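FOR IMMEDIATE RELEASE
2020-09-18

Skulorer puts artificial tulips and glass vases up for hire, and says not to expect miracles

Skulorer, the prop and furnishings hire shop run by Anca Dinu and Grigore Sandu, is adding artificial flowers and coloured glass vases to its catalogue. The new range is called Ursu and can be booked from today for show homes, waiting rooms, shop counters and function tables.

The partners held off for years. Ms. Dinu has never liked artificial flowers much and says so to customers who ask.

"Most of them look like what they are," she said. "I've read the supplier brochures, the ones that promise your guests won't be able to tell. Guests can tell. They can tell from the doorway. What I wanted to know was whether a cheap tulip in a decent vase looks all right on a table for a week, and I think it does, if you don't cram them in."

The catalogue lists 2,387 separate pieces of glass and stem. Sets start with a single vase and a few stems, and no set comes with more than 4 vases. Larger orders can be made up from single pieces, though Skulorer would sooner talk a customer down than up.

Tulips make up most of the range, in red and in pink with cream or yellow, along with some wide-open red blooms on long stems for anyone who wants more show. The vases are mostly small to medium. Customers will find clear glass, red glass and a pinkish purple, nearly all of it ribbed or textured in some way. Plain straight-sided vases were tried and dropped. Mr. Sandu found they showed too much stem, and an artificial stem is the part that gives the game away. 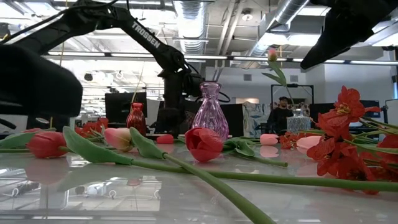
Bontu Hadgu would keep the purple vase and send the tulips back, having hired artificial stems before from another firm and found that people kept picking at the petals to check. A coloured vase with nothing in it does the same job on a sideboard, in Hadgu's view, and costs less.

Skulorer doesn't argue with that. Any vase in the Ursu range can be hired without flowers at the vase-only rate, and the flowers can be hired without a vase by customers who have their own.

The company is also making fewer claims than is usual for this kind of product. It won't describe the flowers as lifelike, and it won't call them green. Ms. Dinu has asked suppliers for proof that an artificial stem is better for the environment than a cut one and has yet to be shown any that she believes.

"It depends how many times you use the thing," she said. "Hire it out once and chuck it, and you've done nobody any favours. So we'll keep a record of how often each stem goes out, and in January we'll look at the numbers. If they're poor, we'll say they're poor."

Heads that come off their stems will be glued once. After that the stem is retired. Faded petals, bent leaves and chipped rims also count as grounds for retirement, and customers who get a piece in that state can have it swapped.

How the flowers are arranged is left to the customer. Skulorer has put out a single sheet of advice, written by Mr. Sandu, which runs to half a page. It recommends starting with one stem in the narrowest vase and stopping sooner than feels right. Leaves should be bent outward by hand, as they arrive flat from the box. Tall stems want a heavy vase. Colours can be mixed, but red glass with red tulips in it is safer than most of the clever combinations people come up with. A shiny white table doubles everything that stands on it, so half as many flowers will usually do. 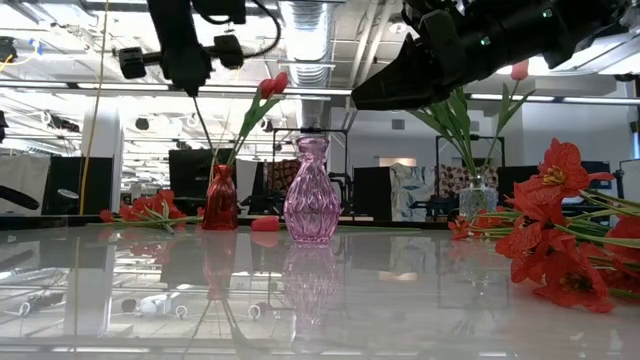 Red, pink and clear glass vases, with tulips and larger red blooms.

The sheet also deals with scent, in one line: there isn't any, and spraying some on leaves marks.

Chang-ho Jang, who looks after bookings, expects most of the early orders to come from real estate stagers and dental offices. Weddings are a harder sell. The company had 600 enquiries about table flowers over the past year, and Mr. Jang's reading of them is that couples want fresh flowers, can't always pay for them, and don't care to be told that plastic or fabric is just as good.

"We won't tell them that," he said. "We'll tell them the price and let them come and have a look."

Pieces can be seen at the Skulorer showroom on Prornby Street during regular hours. No appointment is needed, but groups planning to set out a full table should call ahead so that one can be cleared. Vases are packed in dividers and should come back the same way. Please don't fill them with water for artificial stems, no matter what you've seen in magazines.

A deposit applies to all glass. Orders above $500 are delivered and picked up at no charge inside the Skustormont delivery area. Smaller orders can be picked up from the showroom or delivered for a fee.

About Skulorer
Skulorer hires out furniture, lamps, tableware and decorative pieces by the day, week or month. It is owned by its two founders.

Media contact
Octavian Tănase, Skulorer
Loan pieces for photography are available on request and must be returned within the week.

- 30 -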